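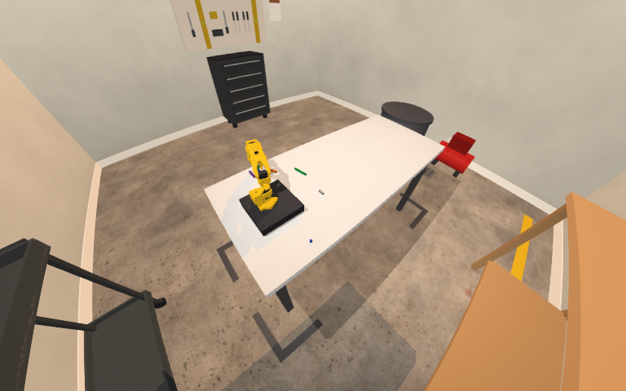 **Um braço destes já consegue arrumar a bancada sozinho?**
Consegue pegar em peças pequenas, uma de cada vez e devagar; arrumar mesmo, como nós fazemos, ainda falta!

### 4. Primeira arrumação

1. Abre o Liltico e escolhe a tarefa «Arrumar».
2. Põe a velocidade a 2 (eu comecei mais alto e arrependi-me logo).
3. Marca a zona de destino e carrega em «Iniciar».
4. Se a garra falhar uma peça, deixa-a tentar outra vez.

> **Nota:** peças encostadas umas às outras baralham-no bastante. A Chrysanthi afasta-as antes, eu sou preguiçoso e espero.

> **Cuidado:** mãos fora da mesa até aparecer «Parado» no ecrã.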